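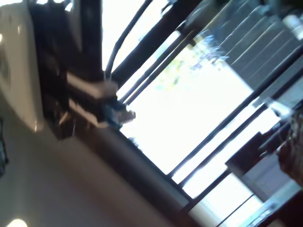 Monday, September 28, 2026

Ok so. Cable day. Been putting this off since June and I have run out of excuses, and also out of patience with the drawer.

You know the drawer. Everybody has one. Mine is the deep one under the window side bench and it has been eating cables for years. Network cables, power leads, thin gray things that go to something I threw out in another apartment. Every time I need one patch cable I pull up a knot the size of a cat, fight it, get mad, and go order a new one. Then the new one goes in the drawer too. Great system.

What finally pushed me was the rack. Finished putting it together last week (open frame, two posts, square holes, black) and it looked so clean with nothing in it that I couldn't stand the idea of hanging spaghetti off the front. So the rule is no cable goes near the rack until it has been looked at, tested, and given a length. We'll see how long that rule lasts.

Stuff I used, in case anybody wants to do the same:

A big table. The light wood one, cleared all the way down.
Packing paper. The brown kind that comes stuffed in boxes.
Masking tape and a marker.
A cheap cable tester, a Nimik, two little boxes and a row of lights.
Hook and loop ties. NOT zip ties, more on that below.
A shoebox for the dead ones.
Coffee.

The paper was Sylvain Pruvost's idea and I made fun of him for it, and he was right. He does this for a living, sort of, and he said put paper down before anything else or you will lose the little plastic clips and scratch the table and then be sad about both. I had a pile of it left over from the rack delivery, so I flattened out the best piece. Flattened is generous. You can iron packing paper with your forearms all day and it stays wrinkled. Doesn't matter, works fine. Things don't roll.

Other nice thing about paper, you can write right on it. I drew a line for short, a line for long, and a big circle for "no idea". The circle got full first.

So the actual method, if you can call it that:

Pull one cable out of the knot. One. Do not grab the whole thing and shake it, I tried, it gets tighter. Find an end, follow it back, keep the end in your other hand. When it's free, lay it in a loose loop and look at both connectors. Clip broken off? Shoebox. Cracked jacket? Shoebox. Looks ok? Tester.
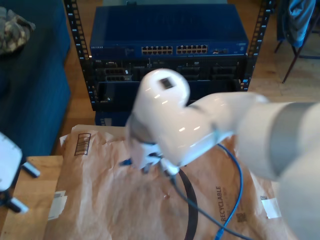
The blue ones I like. Good thick jacket, and with the plug the same color as the cable you can spot both ends right away in a mess. Black is the worst for this. Black cable next to another black cable next to a dark gray one, and you follow the wrong one for a full minute before you notice. If I was starting over I'd buy everything in colors and never look back. Blue for the regular stuff, something loud for the one that goes to the modem so I stop unplugging it by accident. (I have done this during a call. More than once.)

Testing goes quick once you get a rhythm. Plug, plug, watch the lights go down the row, unplug. 7 failed out of the first batch, which was more than I expected, and 2 of those I had been using. Explains a lot about the printer.

Then labels. I put a flag of masking tape near each end with the length on it and nothing else. Last time I wrote where each cable went, "desk to shelf" and so on, and then I moved the desk. Length doesn't change. Same label on both ends, because you will always be holding the other one.

Coiling. I used to wrap them around my hand and elbow, which feels very professional and puts a twist in every single turn. Sylvain showed me over under, where every second loop gets flipped, and it took me a stupidly long time to get. First few fell right open again. But when it clicks the cable lays flat and you can throw it across the room and it comes out straight. I did throw it across the room. One tie, not too tight, end tucked in.

Zip ties — please don't. They pinch, and then you need to add one cable to the bundle and you're in there with the side cutters hoping you only cut the tie. I cut the cable on one of the good ones two years back and I am still annoyed. The hook and loop stuff comes in a roll from Rallham, you snip what you need, you use it again.

Took most of the day with breaks. I like doing this by the big window, you can read the tiny printing on the jackets without a flashlight, but around 300 minutes of crouching over a table is too many and my back has opinons about it. Sit down. Get a stool.

What I kept: all the blues that passed, one black of each length, the power leads that match something I can point at. What went: anything with a broken clip, anything flat, and the mystery gray ones I couldn't match to a device after going through the apartment twice. There's an electronics recycling place across town that takes them by the bag. The packing paper goes in the regular paper recycling once I pick the tape off, though I might keep a couple sheets for the next round.

Still to do:

Get a second set of hooks for the side of the rack so the coils hang instead of piling up.
Sort out which port is which on the switch and write it DOWN this time. On paper. Taped to the rack.
Find out what the Mumolix adapter was for. It has its own bag and its own little manual, so past me thought it was important.
Redo the power strip situation, separate post, seperate headache.

The drawer has four things in it now and it closes with one finger. I opened and closed it a bunch of times last night just because. Next is the box of chargers in the hall closet, which is worse, and I already told Xavier he can have whatever's left if he comes and helps carry.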